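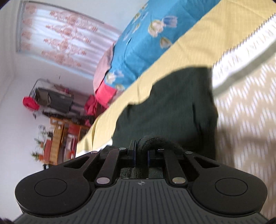

Reply from Annan housekeeping desk: the green fleece sheds on the pale yellow sheet after every change, and the lint does not come off with shaking. Please advise before the next turnover in November.

Ticket 111
Property: Pasorholm guest rooms
Room: 2
Category: Bedding and linens
Priority: Normal
Status: Open, awaiting second wash

Reported problem
Green fibers on the yellow bottom sheet. Heaviest in the middle third of the bed, light at the foot. Blue tulip quilt not affected. Pillow covers not checked at time of report.

Items on bed
Yellow sheet, faint grid pattern
Dark green fleece garment, Goserum stock
Blue quilt with tulip print
Patterned blanket with zigzag edge and diamonds
Pillows, mixed covers

Log

09:10 Lint roller on yellow sheet. Most fibers lifted. Fibers back after the green fleece was laid down again and pulled straight once. Source confirmed as the green fleece.

09:40 Checked the wash record. Green fleece went through the Vastwood machine at 60 with towels. Care sheet for this stock says 40, wash alone. The towel load probably made the shedding worse. Cannot rule out a first-wash issue, as the fleece was new to the room.

10:05 Asked Annan whether the dryer filter was cleared between loads. Answer: cleared once, at the end of the shift. Filter held a green layer over a white one.

10:30 Stripped the bed down in order, folding each piece inward so fibers stay inside the fold. Green fleece bagged separately. Beige pillow with the white dashed zigzag rows inspected on both sides under the desk lamp. A few green fibers on the underside, none worth a rewash. 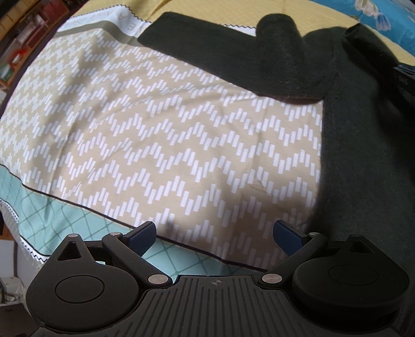

Fix applied
1. Green fleece washed alone at 40, short cycle, no softener.
2. Tumbled on low with the filter cleared before and after. Almost 40 minutes to dry.
3. Yellow sheet rewashed with light items only.
4. Bed remade with the zigzag blanket between the sheet and the green fleece.

Result
Rub test with a white cloth, ten strokes: faint green trace. Before the wash the same test left a visible clump. Improved, not resolved.

Open items
Second solo wash of the green fleece, same settings, then repeat the rub test.
Label on the linen shelf still reads 60 for all blankets. Needs correcting.
If the trace remains after the second wash, return the fleece to Goserum and close under replacement.

Last update 16:20. Ticket stays with Pasorholm linens.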